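Oct 19, 2020

Hi Nuria,

Quick update on the Rinumov trial, as promised. We're 18 days into the license now and I'm enjoying it more than I thought I would! Setup was a pain (Adoración Nieto spent most of a week fighting the installer), but the simulator runs fine on the Ibarra desktop and we've logged 763 grasp attempts so far. The goal in our proposal was 1,411 by January, so we're in good shape. 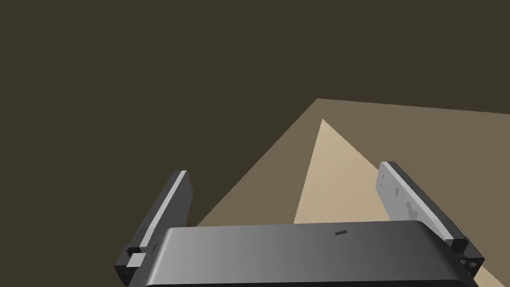 The wrist view is what I'd pay for, if it came down to one feature. Cladby's kit only gave us a fixed overhead view, and I was forever guessing at the approach angle. With Rinumov I get both fingers and the gap between them, wide open, so I can line up on the surface before I close. The background is plain as can be, but it renders fast and I'm happy with that.

Now the gripes. Contact is still mushy on small parts, and support took seven days to answer my first ticket. I've sent them a second one about the friction settings.

Next up is the Plumness parts set, which Adoración is importing this week. I'd also like to keep the second seat through January if the budget allows. Can you let me know by Friday?

Thanks!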